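Flakton kitchen notebook, p. 146
13th November

Dishwasher and sink, continued from the page with the tea ring on it.

Where I'd got to: the plates come out of the dishwasher with a crescent of dried grit on the back, always on the same side, and the whole building has a theory. The theories so far are hard water, soft water, the tablets, too few tablets, porridge as a moral failing, and me. I've been asked to look into it on the grounds that I complained first. A lesson there for February, when the fridge question comes up again.

Did the cheap things before the interesting things. Filter out, rinsed, back in. It was bad but it wasn't crescent-on-every-plate bad. One olive stone, one of those little paper tags off a teabag, and something that may once have been rice. Spray arms both turn freely when you flick them with a finger. Nozzles poked through with a cocktail stick, which then broke off in one of them, so twenty minutes on tweezers. Note for next time: use the wire from a bread bag.

Salt: topped up with the Hikow, the 3000 g bag from under the stairs. Took more than I thought it would, and then overflowed all at once in the way it does. Wiped the spill and ran the short rinse on empty straight after. Anyone tempted to top up the salt and go home without the rinse, please see the state of the old machine's floor, which is the reason it's the old machine.

Tablets: still the Vevent ones. I have nothing against them except the wrapper, which claims to dissolve and does so mainly on damp fingers. Not changing the brand in the same week as everything else or we'll never know what fixed it.

So, on to loading, which I've been avoiding as it's the one part of this where people have feelings.
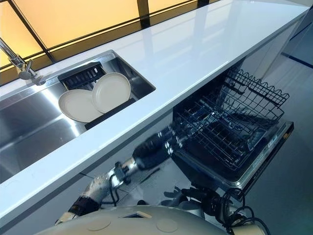

My main suspect is the nesting. The cream plates (the Karimi order, the ones with the raised rim) are lovely to eat off and a nuisance everywhere else. Put a couple of them next to each other and they drift together like people at a party who only know each other. It isn't only the dishwasher that brings it out. Stood in the black rack in the sink they do the same, one slumped to the left and overlapping the one behind, and there the ribs along the back are meant to be doing the holding. With the rims overlapping like that, there's a strip of plate the water has to go round a corner to reach. The strip is crescent shaped. I'm not a detective but I do own a plate.

Tried the obvious thing first and put them in alternate slots. Better. The crescent on the front plate had gone, and the one behind had a thin one, more of an eyebrow. Then tried turning them so the eating side faces the middle of the machine, as the instruction sheet suggests (the sheet has been in the drawer with the takeaway menus since the fitting and appears never to have been unfolded). Better again. The two changes together gave me clean backs twice running on the 30 minute programme, with plates I'd deliberately left on the side over lunch with egg on them. I'm aware that twice isn't a lot.

Things that made no difference, for completeness:

Pre-rinsing under the tap. None at all. I know some of us were brought up to wash things before washing them and I'm not going to get in the way of anyone's upbringing, but it does nothing for the crescent.
Hotter programme. Same crescent, baked on. If anything worse to get off.
Rinse aid up a notch. The glasses look smart. Plates no different.
Fewer plates in total. Not unless the gaps get used. A nearly empty rack with all the plates huddled at one end does as badly as a full one, which annoyed me, as it was my favourite theory.

On that last one. Everybody loads from the corner nearest the sink, me included. You've got the plate in your hand, dripping, the rack's right there, and the first slot you meet is the slot it goes in. Then the next one goes in beside it. I don't think a notice will cure this. The last notice was about the oven tray and it's now behind the oven.

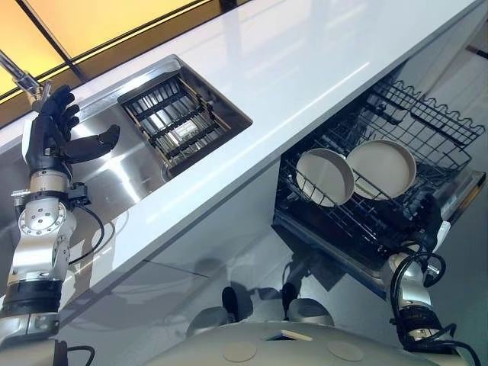 Two of the beige plates in the lower rack, upright between the tines, one overlapping the other.

That's the loading I want to get rid of. It looks perfectly reasonable, and it's how I'd have done it myself a fortnight ago. They're both upright, they're both between tines, you'd shut the door on that with a clear conscience. And the right-hand one is covering part of its neighbour, so off we go again. I may go round with a bit of coloured tape and mark every other slot along the edge of the rack, if I can find a tape that survives a wash. The green one didn't. The green one is now in the filter, or was.

Measured the rim depth against the gap between tines with the plastic calipers. I wrote the figures on the back of my hand and then did the washing up, so those will have to be taken again. What I remember of them is that the rim is deeper than the gap is wide once the plate leans at all. Stand it dead straight and it clears its neighbour. Lean it and it doesn't, and everything in a dishwasher leans.

Quick aside on the sink rack, since I was asked. It's staying in the sink. On the worktop it drips, the drips run, and the worktop is white and glossy and shows up everything including your opinion of the last person to use it. In the sink the drips can get on with their lives. The objection was that it takes up room you want for filling a big pan, and I grant that, but it lifts out, and there's space at the other end for most jobs. What it can't be is the permanent home of the clean crockery. If it's dry, put it in the cupboard. If it's not dry there's a tea towel on the hook. If there's no tea towel on the hook then it's in somebody's bag again, and could it come back.

Under the rack wants doing as well, while I'm on the subject. Lift it, wipe the bottom of the basin, wipe the feet of the rack. The feet pick up a grey slime that I'd rather not write about in a book kept near food. Put it down here as a weekly job and initial it. I've done this week's.
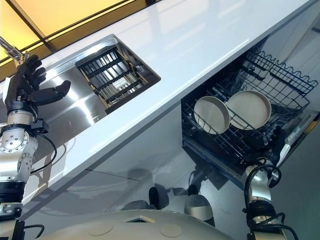

Can the cream plates go in either rack?
Either one is fine for washing them, as long as they stand in alternate slots and you check the spray arm still turns before shutting the door.

(Written out in full above as I've been asked it in the corridor, on the stairs and through a closed door.)

Now bowls. I'd hoped to leave bowls for another page, but they spoil the plate business if you ignore them. The small ones are no bother, they go at an angle along the side and keep themselves to themselves. It's the large white serving bowl that causes the trouble. Put it in flat, open side down, and it sits over everything like a hat and nothing above it gets washed. Put it in open side up and you get a bowl of warm grey soup at the end of the programme, which you then pour down your sleeve. I've done both. The sleeve was this morning.

What works is standing it on its side with the open part facing down and inwards, tipped enough for it to drain. It takes up the room of several plates and you have to accept that. You also want two hands to put it in, one on the rim and the other underneath, as it's heavier at the bottom than you expect and it'll swing and chip whatever it meets. There's already a small chip in the foot of it from the taps. Mine, I think, from the summer. 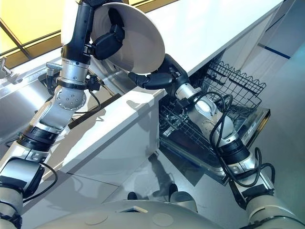 And it has to go in last. If it goes in first, people arrange the plates round it, and the plates end up bunched in what's left, touching, and we're back to crescents. Plates in first, with their gaps. Then the small bowls. Then have a look at whether there's any honest room left for the big one, and if there isn't, wash it by hand. It takes no time at all. I timed it once to win an argument and lost the bit of paper, but I did win the argument.

While the door was down I had a look at the seal as well. Fine along the sides, a bit gritty in the bottom corners, wiped with a cloth and a drop of vinegar. Please don't lean on the open door to reach the cupboard. It's holding up so far, and I'd like it to go on holding up, having read what a hinge costs. The part is 776 in the spares list if it ever comes to that. Written here so that I don't have to read the whole spares list again, as it's in very small type and sorted by nothing.

Pull the rack right out when loading, too. Half out, you can only see the front few slots, so those are the only ones that get used. I'd put this down to laziness until I caught myself doing it with a mug in the other hand. The runners are a bit stiff on one side. Not oiling them with anything that's going to come off on the forks. They may only want a clean.

To do:
Calipers again, and write it in the book this time.
Tape trial, any colour but green.
Ask whether the Karimi plates can be had in the flatter sort. I expect the answer's that they can, at a price, and that we'd have to take them by the box.
A third run with the egg. Someone else's egg for preference, I've gone off it.
Move the instruction sheet out of the menu drawer and tape it inside the cupboard door.
Runners.

Left the machine on for the last load. Alternate slots, facing the middle, big bowl done by hand and on the side with a cloth over it. If you're in before me, look at the backs of the plates before you put them away and write down what you find underneath this, even if it's egg.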